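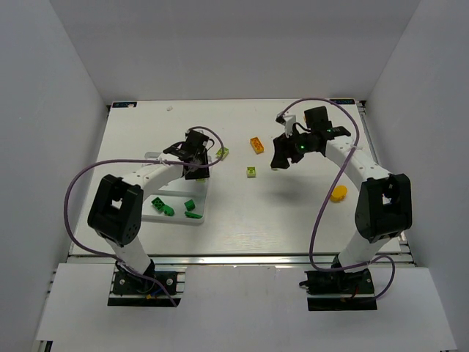
Two robot arms over a white tabletop, with a tray under the left gripper.

Skurkside Coastal Walkers
Minutes of the May planning meeting, Kidunlow Hall

Opened 7 pm. Previous minutes accepted with one change: the car park at Senlow is gravel, and it does flood.

1. Senlow headland weekend
What a response! We have 148 names down for a trip we thought might fill one bus. The campground can take 200, so everyone who has asked is in. Tide times are still needed for the sea caves, as the sandy way round is only open at low water. The long route over the tops is 11 kilometres and the views of the coloured cliffs are superb the whole way.

2. Gruber Lighthouse
The keeper's cottage is open to visitors again and the club has been offered a sunset climb (hooray). Groups of seven at most on the stairs. Agreed to take it up and run a sign-up sheet.

3. Kidunlow ferry
The early sailing has moved to 8.15 am. Members coming from the city side should have plenty of time for breakfast at the wharf bakery, which got a very warm recommendation from half the room.

4. Other business
Two snorkel sets left on the bus. New trail maps are in and look great, with the swimming spots marked in colour.

Closed 8.40 pm. Next meeting in June, same hall.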